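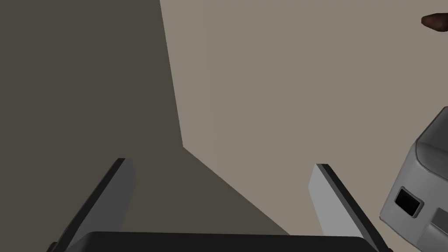
使用手册 > 场地器材 > 第二节 反弹网的架设与调节

先说一句,这一节讲的是Sarer反弹网,就是踢过去球会自己弹回来的那种斜面网架,跟普通小球门不是一回事。小球门的装法在上一节,拿错说明书的朋友请往前翻(我自己就拿错过,在Druvetwood球场边上对着小球门的图纸折腾了一下午,横杆怎么都插不进去,差点打电话去骂厂家)。

开装之前

最好2个人一起装。我一个人也装起来过,就是挂网那一步特别难受,一边刚扣上另一边就脱,气得想把网吃了。地方选平一点的草地,网架背后要留出空当,球偶尔会从上沿飞过去,后面要是停着车或者有人家的玻璃,换个方向再装。

网架立起来以后上沿离地152厘米,跟标准球门比矮不少,练地滚球和半高球刚刚好。想练头球的看本节最后。

架设步骤

1. 把底框平铺在地上,带红色标记的一头朝着你自己。两根侧管长得一模一样,不用分左右。

2. 侧管插进底框的接口,听到“咔”的一声才算到位。没听见就拔出来重插,别拿锤子敲!接口里面的弹珠敲歪了就再也弹不出来了。

3. 装上横杆。先插一头,另一头稍微往外掰一点再对进去。

4. 支起背后的撑杆。这会儿先放在中间那一档,角度后面再调。

5. 挂网。从上面两个角开始,再挂下面两个角,最后才是边上的弹力扣,左一个右一个交替着挂。从一边一路挂到另一边的话,网面会歪,球弹出去全往一个方向跑,我头一回就是这么干的,还以为是自己脚法有问题。

6. 打地钉。一共6根,全打上,斜着往里进,钉头压住底框。草地干硬的时候先浇点水,会好打很多。

注意:挂弹力扣的时候脸不要凑近网面。扣子脱手弹回来非常疼,戴副手套也好。小朋友可以帮忙递东西,挂网这步还是大人来。

调角度

撑杆上有几档,越往前立,网面越直,球回来得越低越快;越往后放,球弹得越高。我平时练一脚传球就用最直的那档,站近一点,左右脚轮着来,踢不了多久就喘。练停球呢,我喜欢放在中间档,球回来带一点弧线,胸部、大腿都能用上。

换档前先把撑杆的保险销拔掉,换完一定要插回去。保险销很小,掉草里基本就别找了,我在上面绑了一截鲜艳的鞋带,推荐你也绑一根。

Hường Ngô带女足青训的时候还有个用法:把网架横过来半边对着边线,让边锋沿线带球,打一下网再自己追,相当于跟墙做二过一。我试过,很好玩,不过跑位要快,慢了球就滚出去了。

提示:射门力量特别大的朋友,请退到罚球区外面再踢。近距离抡圆了踢,球回来的速度你反应不过来。

松紧检查

新网会有一段变松的过程,大约踢过400脚以后弹性会明显软下来,这很正常,把边上的弹力扣往里收一格就行。怎么判断该不该收?手掌按在网面正中间往里推,能碰到后面的撑杆就说明太松了。收的时候两边收一样多。

要是收到最里面一格还是软,多半是弹力绳老化了,换绳子就好,网面可以接着用。绳子的型号印在包装袋内侧的布标上,所以袋子别扔。

警告:任何时候都不要让人趴在或者吊在横杆上。网架轻,重心又靠前,会整个翻过来。刮大风也请放倒收好,光靠地钉是不保险的。

收纳

先拆网后拆架,顺序跟装的时候反过来。网上有露水或者泥的话,摊开晾干再卷,我有一年四月偷懒湿着塞进袋子,再打开那个味道……后来洗了好几遍。地钉单独放小袋,尖头朝下,跟网混在一起会勾丝。

练头球怎么办

需要另配Kim加高管,接在侧管和横杆之间。装了加高管以后撑杆只能用靠后的两档,最直的那档不能用,架子会晃。加高管的安装和地钉加固见第四节。Hiếu Ngô在Clovedwood那边装过好几套,他的习惯是加高以后底框再压上沙袋,我照着做了,确实稳。沙袋包装里不带,要自己准备。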